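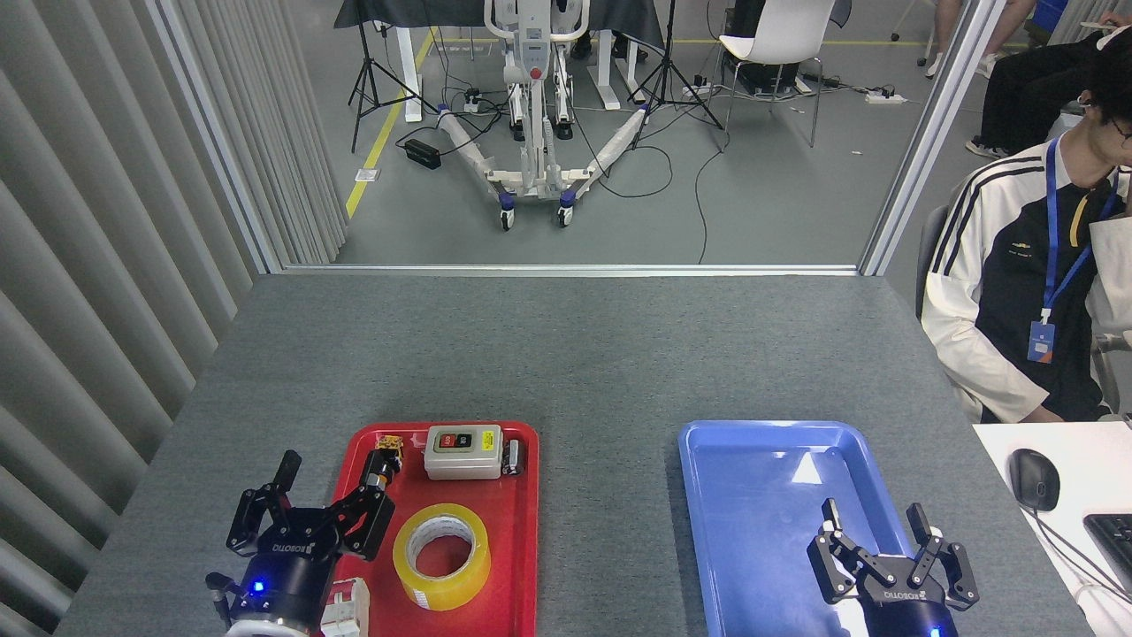

Two-arm cell, tray-to-tray sorting. Red tray left, blue tray right, Robotiq grippers on both arms.

Chores and Small Parts: Bench Gallery

The question behind this page is an old one: can a machine take over the dull handling work in a house or on a shop floor? We mean picking a thing up, moving it a short distance and putting it down where somebody wants it. Tidying a kitchen drawer is that job. So is restocking a parts bin at the end of a shift. A tray transfer is the smallest version that still contains most of the difficulty, and it is easy to reset.

The notes below belong to the Gila series, one of the bench series we run at Grandby. They cover the tasks, the object set and where the arms stand at the moment. Readers who want the mounting hardware and wiring should go to the Komirham page instead.

Task

Parts start in one tray and have to end up in the other. Order is free. A part counts as moved when it rests flat on the floor of the second tray and the fingers have let go of it. A part leaning on the rim does not count. A part dropped on the table ends the run.

Objects

The set mixes sizes and surfaces on purpose. A roll of packing tape is wide, round and hollow, so the fingers can close on the outside or go over the wall of the ring. Taking it by the wall is more secure but needs a better height estimate. Clear tape is also awkward for depth sensors, which tend to return holes or false readings on shiny plastic.

The electrical switch box is closer to a brick. Parallel faces make it the friendliest object in the set when it lies square to the fingers. When it lies against a rim there is often no room for the second finger, and the arm has to drag it clear first.

Small components are the hard end. A finger pad that is comfortable on a tape roll covers a small connector completely, so the camera loses sight of the part at the moment of contact. From there on the controller is working from finger position and motor current.

Scoring

The Gila series stands at 2697 logged pick attempts. Each attempt is filed as clean, recovered or failed. Recovered means the first grasp missed and the arm corrected without help. We report the three separately. A single success figure hides the recoveries, and recoveries are where the time goes.

A full run is capped at 200 seconds. A person does the same transfer in a few seconds without paying much attention, and any reader pricing one of these systems should keep that in view. The cap exists to stop a stuck controller from making the same grasp all afternoon. 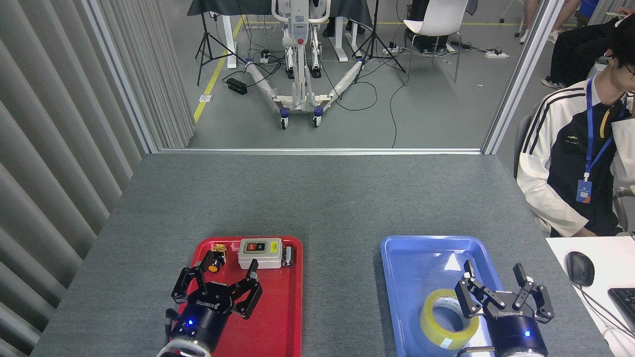
Glossy trays remain a nuisance. Overhead light leaves a bright patch on the plastic, and early versions of the segmentation step would sometimes return that patch as an object. Dehghan, our name for the current perception build, compares two exposures before it commits to a target. False targets are down to 19 in the present batch. The fix costs a short pause before each pick.

Two arms or one

A single arm can do a tray transfer. The second arm earns its place when a part has to be turned over, or when it lies out of comfortable reach on the far side. The price is planning. Both arms share the space above the gap between the trays, and the planner keeps a reserved zone there that only one wrist may enter at a time. Most of the waiting in a typical run is one arm holding position until the other has left that zone.

Where this leaves household work

Known objects in known trays are within reach, slowly. Unknown objects in known trays are possible with more recoveries. Unknown objects on an ordinary kitchen counter, with crumbs, a wet patch and a dishcloth in the way, remain outside anything we would leave running overnight.

Shop-floor work is nearer. Trays can be fixed down, lighting can be controlled and the part list is usually short. If the cycle time is not critical, kitting of medium-sized parts looks practical now. Loose cable and anything in a thin plastic bag should stay with people for the present.

Next in the series

The object list grows to 41 items in October, including soft goods and two kinds of bottle. Tray positions will also be allowed to shift between runs, and the cap stays where it is. Run logs are posted on the Grandby downloads page as each batch closes.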